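Call for participants: hand-held gripper demonstration and open day

Follel is looking for participants for its next open day, to be held in Mistville in April. Participants will operate a pair of hand-held grippers, carry out short packing tasks, and show visitors how the work is done. No previous experience with robots is needed. The closing date for applications is given at the end of this notice.

Background

Follel records people doing ordinary household jobs with hand-held grippers. The recordings are used to teach robot arms to do the same jobs. The grippers are held one in each hand and opened and closed by the operator. Each has a camera mounted on it. There is no motor in the hand unit and no arm attached to it, so the movement recorded is the operator's own.

The present series is called Cluvus. It deals with packing and unpacking soft goods, mainly food in sealed packets. Packets of this type bend and slide against one another, and their printed surfaces reflect light in a way that rigid test blocks do not. To date the series holds 3,397 accepted recordings, of which 2,592 were made in bedrooms and the remainder in kitchens and hallways.

The task

The standard Cluvus task is to move packets between a bed or other soft surface and an open cardboard box. The operator picks up one packet at a time, lifts it clear, brings it over the box and releases it. Large packs of instant noodles are held by the sides. Smaller packets may be held by whichever part gives a firm grip, provided the seal is not pulled.
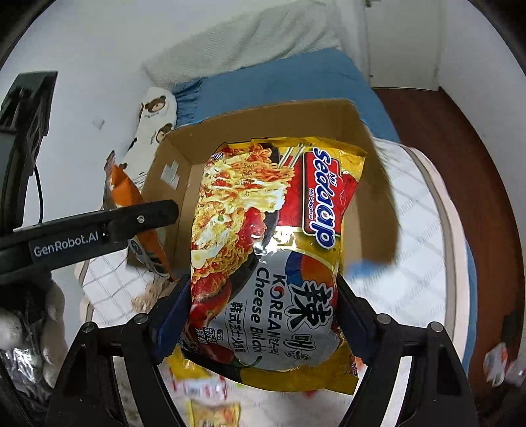
Both grippers stay in use throughout a recording. The one that is not carrying may steady the box or wait to one side, but it must not be put down. Operators should keep their elbows away from the body and avoid turning the wrist sharply, as fast rotation blurs the recording and the take will then be rejected. A dropped packet is not a fault. It should be picked up again with the gripper and the task continued.

A normal take lasts almost 4 minutes. Operators work for three takes and then rest.

What participants will do

Each participant will be given one station for the day. The duties are:

Attend a practice session on the day before the open day.
Set out the packets and the box according to the station sheet.
Carry out the packing task at the times shown on the timetable.
Stop between takes so that visitors can put questions.
Let visitors try the grippers, under the direction of Follel staff.
Check the blue pads on the gripper fingers for grease and wipe them when required.
Complete the take log.

Participants are not expected to give a talk. Technical questions about the recording format, calibration or training of the arms should be passed to staff. Questions about how the grippers feel to use, or how a certain packet is best held, should be answered by the participant in their own words.

The station

Stations are arranged in furnished rooms of a let house on the Hoekstra estate. The rooms are of domestic size and visitors will be admitted in groups of not more than 3. The remainder of the group waits in the hall, where a screen shows the view from the gripper cameras.

The box is placed on or next to the bed, with its opening facing up. Its position is changed between takes. The contents are mixed on purpose: packets of different colours and sizes lie over one another and some are partly hidden. Participants should not tidy the box once a take has begun.

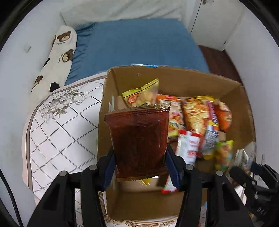

Dark glossy packets are the hardest to place well. The upper edge should be kept upright until the packet is over the box, and the grip released slowly. If the packet leans against its neighbours after release it may be left as it is. Pushing it down with the closed fingers is allowed once per packet.

Unpacking is done in the same manner with the order reversed. Participants will be told at the practice session which version their station is to run.

Who may apply

Applicants must:

be aged 18 or over;
be able to stand for up to an hour at a time, with breaks;
be able to hold a light tool in each hand with the arms raised to chest height;
be able to follow written instructions in English;
be available for both the practice session and the open day.

Left-handed applicants are encouraged, as the series has too few left-handed recordings. Spectacles may be worn. Rings, watches and bracelets must be removed before recording. Long sleeves should be plain and close-fitting.

Anyone who has had a wrist, elbow or shoulder injury in the past year should mention it in the application. It does not rule the applicant out, but a seated station may be offered.

Payment and hours

Participants are paid a fixed fee for the two days, including the practice session. The fee is stated in the offer letter. Travel within the county is repaid on production of tickets. Lunch is provided on the open day. The packets used at the stations are test goods and are not to be opened or eaten.

Recordings and consent

Takes made during the open day may be added to the Cluvus series. The cameras face forward over the fingers and do not normally record the operator's face, though hands, sleeves and parts of the room may appear. Sound is not kept. All participants must sign a consent form before the practice session. Consent may be withdrawn up to the end of the open day, after which the takes are stored without names and cannot be traced to one person.

How to apply

Write to the Follel open day desk in Mistville, marking the letter or message "Cluvus stations". Give your name, a contact number, which hand you write with, and a short account of any work you have done that involved packing, sorting or careful handling. A curriculum vitae is not required.

Applications close on August 9, 2018. Selected applicants will be asked to attend a short trial with the grippers before an offer is made. Those placed on the reserve list will be told in writing and may be called at short notice.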